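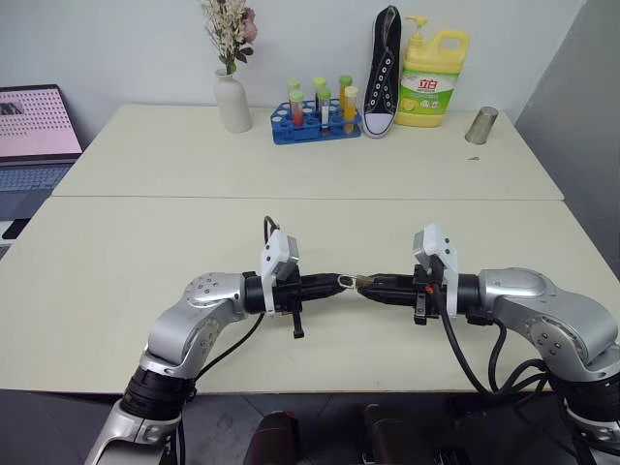 ロックが掛かったように見えて引くと抜ける症状であれば、まずツルの先端側ではなく穴の側を見てほしい、とIsardの窓口から返信があった。購入後に油を差したことがあるか、差したなら何を使ったかも知らせてほしいとのこと。

案件番号:348
件名:小型南京錠(真鍮本体)のツルが掛からないことがある
受付日:2024年3月26日
使用場所:Aryee 二階 作業室
対象:Jurnari 小型南京錠、本体幅21mm、鍵式
状態:対応中

■ 症状
ツルを押し込むと途中まで入り、掛かった感触がないまま止まる。そのまま強く押すと掛かる場合と、手を離した時点で戻る場合がある。掛かった後は、鍵を回せば問題なく開く。鍵の抜き差しに引っかかりはない。
同じ時期に買った同型の錠では再現しない。

■ 使用状況
屋内のみ。保管箱の掛け金に使用。開閉回数は記録がある範囲で200回を超えている。落下の有無は不明。掛け金側の穴は錠のツル径に対して余裕があり、掛け金を外した状態でも症状が出るため、掛け金は原因から除外した。

■ 窓口からの質問への回答
注油歴あり。時期は不明、容器に残っていたのはFatolisの汎用潤滑油。鍵穴とツルの穴の両方に差した可能性が高い。鍵を抜くと先端に黒っぽい汚れが付く。布で拭いてから差し直しても、また付く。

■ 切り分け1:ツルの動き
開錠状態でツルを回転させた。長い側の脚を軸にして一周し、途中に重い箇所が一つある。重い位置は毎回同じ。短い側の脚が穴の真上に来る位置の少し手前にあたる。
ツルの平行を定規で確認。目視では曲がりを判別できない。
ツルを真上から押した場合と、短い側だけを押した場合で比較したところ、短い側だけを押したときのほうが掛かりやすい。

■ 切り分け2:鍵を差したままの施錠
鍵を差し、開錠側に少し回した状態でツルを押し込み、鍵を戻す。この手順では毎回掛かる。
鍵を抜いた状態では再現率が上がる。内部の爪がばねで戻りきっていないと推定。油で固まった埃が爪の溝にあるとすれば、鍵先の汚れとも矛盾しない。

■ 窓口の見解(要約)
爪の戻り不良の可能性が高い。分解は不可。洗浄後に乾式の潤滑剤を少量使い、改善しなければ交換。油を足すと一時的に軽くなるが、埃が再び付くため勧めない。

■ 作業台の準備
錠は作業室の机で扱う。クリーム色の机を前後に二台付けた配置で、間に継ぎ目がある。洗浄液を継ぎ目に流さないよう、作業は手前の机だけで行う。ツルを開いたまま置くと転がることがあるので、横に寝かせて置く。
奥の机の壁際には花瓶、青い試験管立て、スニーカーなどが並べてある。そちらは動かさない。試験管立ての近くでは噴射式の洗浄剤を使わないこと。

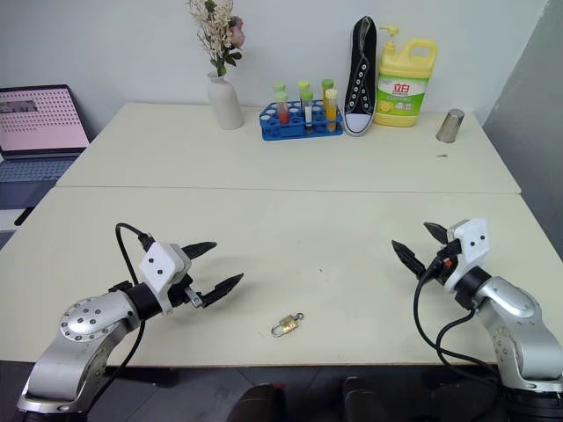
洗浄は次の順で実施した。

1. 鍵を抜き、ツルを開いて短い側の脚を穴から外す。
2. 穴を下に向け、本体を布の上で軽くたたく。灰色の粉が少量出た。
3. 接点洗浄剤を別の場所で綿棒に取り、穴の縁と見える範囲の内側を拭く。綿棒は黒くなった。
4. 鍵穴には噴射ノズルを当て、短く一回だけ吹く。鍵穴を下に向けて液を切る。
5. 鍵を抜き差しし、そのつど布で拭く。汚れが付かなくなるまで繰り返す。
6. 布の上で乾燥。翌朝まで放置。

手順3で穴の縁に浅い打痕を確認した。短い側の脚が入る穴の外周、本体の外寄り。ツルの先が縁に当たった跡と思われる。深さは測っていない。縁にめくれがあり、爪でなぞると引っかかる。

■ 乾燥後の確認
ツルの回転で重かった箇所は軽くなった。消えてはいない。
鍵を抜いた状態での施錠は105回試して、掛からなかったのが7回。洗浄前は同じ数え方をしていないので比較はできない。
掛からなかった回は、いずれもツルを斜めに押したとき。真上から押した分には失敗なし。

■ 追加の問い合わせ
穴の縁のめくれを細目の丸やすりで取ってよいか、窓口に確認した。
回答:めくれを取るだけなら差し支えない。穴径を広げないこと。削り粉が内部に入ると症状が悪化するため、穴を下に向けて作業し、終わったら洗浄をもう一度行う。加工した品は無償交換の対象から外れる。

交換対象から外れる点は依頼元に確認済み。購入時の控えが見つからず、もともと無償交換は申請できない。やすり掛けで進める。

■ やすり掛け
めくれた部分だけを数回こすり、綿棒で粉を取った。手順3から6を再度実施。黒鉛系の乾式潤滑剤を鍵の歯に薄く付け、抜き差しして余分を拭き取った。ツルの穴には何も付けていない。
前回使った汎用潤滑油は工具棚の下段へ移し、容器に「錠前不可」と書いた。

■ 現時点の結果
斜めに押しても掛かる。ツルを引いて抜けることもない。重い箇所は回転時にわずかに残るが、施錠の動作には影響していない。
ツル側の微小な曲がりは否定できていない。ノギスで根元と先端の間隔を測る予定だったが、ノギスが貸出中で未実施。

■ 残件
・ノギス返却後に脚の間隔を測定し、同型の錠と比較
・保管箱に戻し、4月中は施錠のたびにツルを引いて確認
・再発した場合は洗浄を繰り返さず交換。品番は同じもの、鍵は別番号になるため、予備鍵の札も書き換える
・同型のもう一つの錠にも同じ油が差されている可能性あり。鍵先の汚れを確認し、付くようなら手順4と5のみ実施

状態を「対応中」から「経過観察」に変更。窓口には結果を送付済み、返信待ち。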